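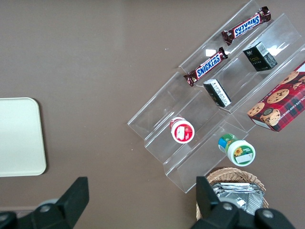 Snack shelf challenge - gripper finger question and general progress

tuvgate_mentor
Saturday session went long but wow, what a day. We finally ran the full shelf task start to finish: take an order, pick the item off the clear stepped stand, put it on the cream tray. The kids wrote the order list themselves, so of course Snickers is on it more than anything else. We did 40 attempts and 19 ended with the right item on the tray. Last month we couldn't get through a single order without somebody grabbing the stop button, so I'm thrilled!

Where we're losing points: the two little bottles on the bottom step. They lie on their sides with the caps facing out, and the fingers either pinch the cap and lose it or push the bottle back into the step. The candy bars go great. Boxes are so-so.

Question for the Wineck league people - are you using the stock black fingers or printing your own? And does anyone know if the stand has to be at an angle to the table edge in October, or is that just how we've been doing it?

sasaki_fan
19 out of 40 on a clear stand is really good. We spent two weeks thinking our depth was broken and it was just the acrylic. The camera sees the table right through the shelves and the step edges come out as thin bright lines. Our model was convinced those lines were things it could pick up.

What are you using for training data? We have 765 demos now, all teleop, all done by four kids after school.

tuvgate_mentor
Way fewer than you, and ours are a mess. Half of them were recorded before we'd settled on where the tray goes. I love the bright line story, ours did the same thing with a glare spot near one of the Snickers. Went for it three times in a row, very sure of itself.

Thodoris Kouris
Rules question first: the stand can be at any angle up to 75 degrees from the table edge and the judges pick it on the day. So yes, practice it diagonal, but practice it straight too.

On the fingers, I'd stay stock. Every team I've helped that printed its own lost a month to it. Your bottle problem sounds like approach angle to me. Come in from above and a little forward of the cap so you close on the body.

bilivix_bot
Have to disagree on stock fingers. We glued thin rubber pads on ours and the bottles went from hopeless to pretty reliable in one afternoon. No printing, no CAD, the sixth graders did it with scissors. You need to redo your closing width afterward and that's it.

Thodoris Kouris
Pads are fine, I was talking about full custom fingers. But do fix the approach first. If you add pads and change the approach on the same day you won't know which one helped.

bilivix_bot
Fair. We changed both on the same day lol

Ott Pärn
Hi, new this year, our club has five students and one arm. How do you deal with the basket of silver packets? Ours are so shiny and they overlap, so the robot picks up two or none. And is the red plaid cookie box even graspable? It's leaning on the end of our stand and I can't see how to get a finger behind it.

sasaki_fan
For the packets we have the students do a small sideways wiggle after closing, before the lift. The second one usually slides off. Not always!

Cookie box we skip. It's worth the same as a candy bar and takes four times as long.

tuvgate_mentor
Nooo don't skip the cookie box, it's the most fun one. Two of my students have a whole plan where they nudge it flat on the table first and then grab the short side. Has it worked yet - no. But they run over to try it every single session and I'm not going to be the one to stop them.

Ott, welcome! One arm is plenty, we only have one too. Make a fixed turn list or the same kid drives all afternoon.

Ott Pärn
Thank you, the turn list is needed already. We'll try the wiggle. Does the tray have to start empty for each order, or can items stay on it?

Thodoris Kouris
Empty for each order. The reset counts against your time, so let the students practice that as well.

tuvgate_mentor
Didn't know the reset was on the clock, ouch. OK, plan for next time is approach angle first, then pads. Will post numbers. bilivix, how thick is the rubber?

bilivix_bot
Thin, it's from a jar opener. I'll measure it when I'm back in the lab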